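Utodport 해체 셀 장비 구매 계획 README

이 저장소는 Utodport 작업장의 데스크톱 PC 해체 셀을 증설하는 데 필요한 장비 목록, 견적 비교표, 예산 시트를 모아 둔 곳이다. 제어 코드와 학습 데이터는 들어 있지 않다. 구매 담당자와 셀 운영자가 같은 숫자를 보고 이야기할 수 있게 하려고 만들었다.

관리: Natália Jurčo(예산), Branislav Polák(셀 설계)
검토: Ľubica Krajčí
상태: 11월 발주분 초안. 승인 전 수치는 바뀔 수 있음.

파일 구성

items.csv: 품목별 한 줄. 품목 코드, 수량, 공급사, 단가, 납기, 비고.
quotes/: 공급사에서 받은 견적서 원본 PDF. 파일명은 공급사_품목코드_차수.
budget.xlsx: 항목별 합계와 예비비. 첫 번째 시트만 수정하고 나머지는 수식이므로 건드리지 말 것.
layout/: 작업대와 고정구 배치 도면.
notes.md: 통화 내용과 보류 사유를 적는 곳.

items.csv 열 설명

code: 품목 코드. 한 번 쓴 코드는 취소된 품목이라도 다시 쓰지 않는다.
qty: 발주 수량. 예비품은 spare_qty에 따로 적는다.
vendor: Flura, Oddsson, Wilgate 중 하나. 아직 정하지 않았으면 비워 둔다.
unit_price: 부가세 제외 단가, 유로. 운송비는 shipping 열에 적는다.
lead_weeks: 견적서에 적힌 납기(주). 통화로 들은 납기는 notes.md에만 적는다.
status: draft, quoted, approved, ordered, cancelled.

계획 범위

현재 셀은 2개이고 이번 예산으로 5개까지 늘린다. 새 셀에는 각각 로봇 암, 손목부 카메라, 그리퍼, 알루미늄 프로파일 작업대, 부품 고정구가 들어간다. 작업 대상은 타워형 데스크톱이며, 케이스를 눕힌 상태에서 위쪽으로 접근하는 방식을 기준으로 했다. 노트북과 랙 서버는 이번 범위에 없다.

로봇 암

Oddsson과 Wilgate 두 곳에서 견적을 받았다. 단가는 Wilgate가 낮지만 컨트롤러 예비품이 빠져 있어 그대로 비교하면 안 된다. budget.xlsx의 비교표에는 예비 컨트롤러를 포함한 금액으로 맞춰 놓았다. 도달 거리는 케이스 바닥면 기준으로 확인한다. 카탈로그 수치는 툴을 달지 않은 값이므로 카메라와 그리퍼를 단 뒤의 길이로 다시 계산해야 한다. 계산 양식은 layout/ 폴더에 있다.

카메라와 케이블

카메라는 손목 옆면에 다는 것을 전제로 한다. 케이블은 암 바깥으로 늘어뜨리는 방식이라 관절이 끝까지 돌아갈 때의 여유 길이를 더해서 주문한다. 처음 견적에서 이 항목이 빠졌고, 나중에 따로 사느라 운송비가 두 번 들었다. 이번에는 케이블과 클램프를 카메라와 같은 주문에 묶는다. 케이블 품목 코드는 611번부터 시작한다.

고정구

고정구는 Flura에 맡긴다. 트레이 한 장에 하드디스크, CPU, 카드류 자리가 모두 있어야 한다. 하드디스크는 브래킷째 세워서 놓고, CPU는 사각 홈에 눕혀 놓고, 카드는 슬롯에 세운다. 트레이 위치는 케이스 바로 옆이며, 암이 크게 돌지 않고 닿는 거리로 잡는다. 메모리 전용 자리는 아직 도면에 없다. Branislav Polák이 수정안을 내면 Flura에 재견적을 요청한다.
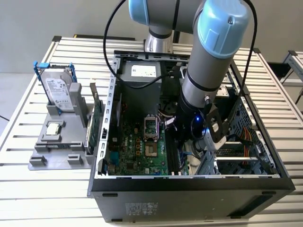 트레이 수량은 셀당 한 장에 예비분을 더해 모두 6장으로 잡았다. 금형을 쓰지 않는 소량 가공이라 수량을 늘려도 단가가 크게 내려가지 않는다. 색상 지정은 하지 않는다.

작업대

기존과 같은 알루미늄 프로파일 상판을 쓴다. 홈 간격이 다르면 지금 쓰는 브래킷과 고정구를 옮겨 달 수 없으므로, 견적 요청서에 홈 규격을 반드시 적는다. 바닥 고정용 앵커는 시설 예산에서 나가며 이 시트에 넣지 않는다.

예산 시트 사용법

1. items.csv를 먼저 고치고 나서 budget.xlsx 첫 시트에 붙여 넣는다.
2. 견적이 없는 품목은 단가를 0으로 두지 말고 비워 둔다. 0으로 두면 합계가 확정된 것처럼 보인다.
3. 예비비는 품목별로 나누지 않고 맨 아래 한 줄로만 관리한다.
4. 환율은 시트 상단 셀 하나에서만 바꾼다.
5. 변경분은 금요일 오전까지 올린다. 그 이후 변경은 다음 주 검토로 넘어간다.

미결 사항

Wilgate 예비 컨트롤러의 납기 서면 확인. 담당 Marek Kollár.
그리퍼 손가락을 소모품으로 처리할지 자산으로 처리할지 회계 쪽 답변 대기.
새 셀 자리의 전원 용량. Přemysl Slanina가 측정한 뒤 notes.md에 기록.
연습용 중고 데스크톱 구입비를 이 예산에 넣을지 운영비로 뺄지 미정.

알려진 문제

quotes/ 폴더의 Oddsson 1차 견적은 수량이 잘못 적힌 판이다. 기록용으로만 남겨 두었으니 2차를 볼 것. layout/ 도면 일부에는 예전 작업대 높이가 그대로 들어 있다. 높이 값이 필요하면 도면을 쓰지 말고 현장에서 잰다.

수정 요청

items.csv를 고칠 때는 커밋 메시지 앞에 품목 코드를 붙인다. 단가를 바꾸려면 근거가 되는 견적서를 같은 커밋에 올려야 한다. 금액 관련 문의는 Natália Jurčo, 치수와 배치 관련 문의는 Branislav Polák에게 한다.

사용 범위

견적서 원본은 공급사와의 약속에 따라 외부로 내보내지 않는다. items.csv의 열 구조와 예산 시트 양식은 다른 작업장에서 복사해 써도 된다.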